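## 4. What happened on away days

I'd planned this part of the study as a tidy comparison: home games on one side, away games on the other, same supporters, same questions. It didn't stay tidy for long. Home games at Zedska were easy to write up, as the wheelchair users in our group had been going there for years and had everything worked out (which gate, which steward, which side to park on if it's raining). They could do a home game half asleep. Away games were another matter, and I ended up with far more notes on them than I knew what to do with.

A quick reminder of how I gathered them. I travelled with the group to away basketball fixtures through the winter, usually on the supporters' coach and twice by train, and talked to people on the way there, at half-time if they felt like it, and on the way back. I also asked them to keep a travel diary in whatever form they liked. Liudmyla Nechyporuk sent voice messages. Tymofii Zinchenko sent photographs of kerbs. Gudrun Ackermann wrote four pages after every trip, with headings, and I've leaned on her more than is probably fair to the others.

### 4.1 Buying the ticket

Most people can buy an away ticket on the Ternex site in a couple of minutes. Our group couldn't, or not the way the club thought they could. The site lets you tick a box saying you need a wheelchair space, and then it stops and gives you a phone number for the host club. That number is answered by whoever happens to be in the office. Some offices were lovely. One asked Liudmyla to email a photo of her chair, and she did, and then heard nothing for nine days.

What bothered people most was the companion ticket. At Zedska it's attached to the wheelchair space and you never think about it. Away from home it might be free, half price, full price or "ask on the night", and you often didn't know until you'd paid for the coach. Gudrun put it like this in her second diary:

> I can plan around almost anything if I am told. I cannot plan around "it should be fine".

I've come back to that line again and again while writing this up. It fits the ticket, the coach, the door and the toilets, and it could easily have been the title of the paper if Itziar Collado, who read the early drafts, hadn't talked me out of it.

**Figure 1.** White jointed robot arm with its gripper at the opening of a yellow bin, on a long light wooden table (simulated).
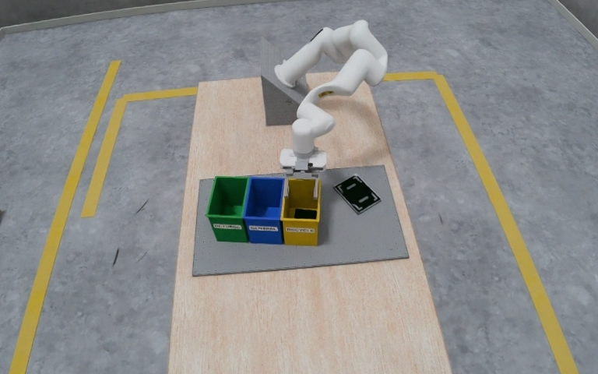 The other thing about tickets is timing. Wheelchair spaces at the smaller halls are released late, once the host knows how many of its own regulars are coming. I do understand why. But the accessible coach needs booking well before that, so someone has to gamble. In our group the person gambling was nearly always Tymofii, who'd pay the deposit himself and hope. He told me he'd lost it only once and was quite cheerful about it. I was less cheerful, listening to him, as the club had no idea he was doing this and I'm fairly sure it would have paid.

### 4.2 The journey

I expected the journey to be the hard part and to come home with pages of complaints. I got some! The coach lift jammed outside a service station in November and we stood there for 50 minutes while the driver rang people. On the train, the ramp was on the wrong platform. None of this will surprise anyone who has read the literature on disabled people and public transport, and I won't go over it all again.

The surprise for me was how much people liked the coach. Away trips were where they got to know supporters they'd only nodded at in the home hall, where the wheelchair spaces are along one baseline and everybody else is up in the stand. On the coach you sit with whoever's there. Liudmyla met the two women she now goes swimming with. Ostap Nazarenko, who is blind and came on most of the trips, said he'd learned more about the team's defence from arguing on the coach than from any commentary feed, and he then explained the defence to me at length. (I've left that out. It's in the appendix, because he asked.)

I want to be careful here. It would be easy to turn this into a cheerful story in which bad access brings people together, and that isn't what I was told. People enjoyed the company and were fed up about the lift, both on the same evening. When I read a first version of this section back to the group, Gudrun said I'd made the lift sound like an adventure. I rewrote it.

### 4.3 At the hall

Home is a hall with 3,000 seats and a level entrance. The away halls were mostly much smaller and mostly older, and I've described one of them in some detail, as it came up in every diary. I'm calling it by the name its regulars use, the Palamarchuk.

The Palamarchuk holds maybe a third of what Zedska does. It has one accessible door, which is also the players' door, and that means you wait until the teams have gone through. The first time, the group waited in a corridor with the away squad's bags and missed the start. The second time, Tymofii had phoned ahead and a steward walked everyone in early, found a spot near the scorers' table and brought a chair for Ostap's friend. Same building, same door, same rules pinned to it. The steward told me she hadn't been asked to do any of it. She'd seen the fuss the first time round and thought it was daft.

I heard a version of this in nearly every interview. When I asked what made a good away trip, people rarely began with ramps or sight lines. They began with a person: the steward at the Palamarchuk, a man in a car park who moved his own van, a teenager selling programmes who knew where the working lift was. It's nice to hear, and it's also a bit worrying, as all of those people can be off sick. The club's access guide mentions none of them, obviously, and has no place where a supporter could pass on what they'd found out.

So the group did it themselves. They kept notes in Wumo, the chat app most of them already had, in one very long thread. By the end of the season there were over 200 messages on away halls alone, covering door widths, which toilets had been turned into cupboards, where the coach could stop, and who to ask for. I was allowed to read it all, and it's better than anything the league publishes. It's also a mess. If you joined in the spring you'd have to scroll back through birthday wishes and a long row about a referee to find out about the ramp. Liudmyla had started copying the useful bits into a notebook, and she lent it to me for a weekend with strict instructions about coffee.

I've used her notebook for the hall-by-hall list at the end of the paper. Where it disagreed with what I'd seen for myself, I went back and asked, and she was usually right.

**Figure 2.** White articulated robot arm on a grey pedestal, with a dark grey two-fingered gripper (simulated).
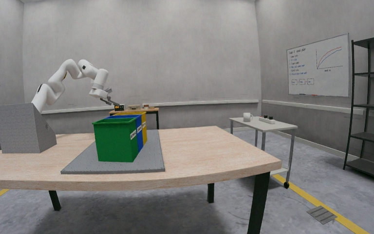 ### 4.4 Who stopped going

The diaries have an obvious hole in them, and it took me too long to spot it. They were kept by people who went. Itziar asked me early on about the ones who'd stopped, and I said I'd get round to it, and then the season was nearly over.

In the end I spoke to 2 former away regulars, both wheelchair users, both still at every home game. One had given up after a night at a hall where the only accessible toilet was locked and the key had gone home with somebody. The other couldn't point to a particular bad trip. She said each one took her a day to arrange and a day to get over, and she'd slowly started saying no. Neither had complained to the club. It hadn't occurred to either of them that there was anybody to complain to.

Two conversations don't make a finding, and I'm not going to dress them up as one. They do make me read the happier diaries a bit differently. Tymofii's deposits and Liudmyla's notebook keep the trips going for the people who are already on the coach, and I still don't know how many others would come if the ticket site simply told them what they were buying. I've asked the club whether I can put that question to all its home wheelchair users next season, and so far the answer is a friendly maybe.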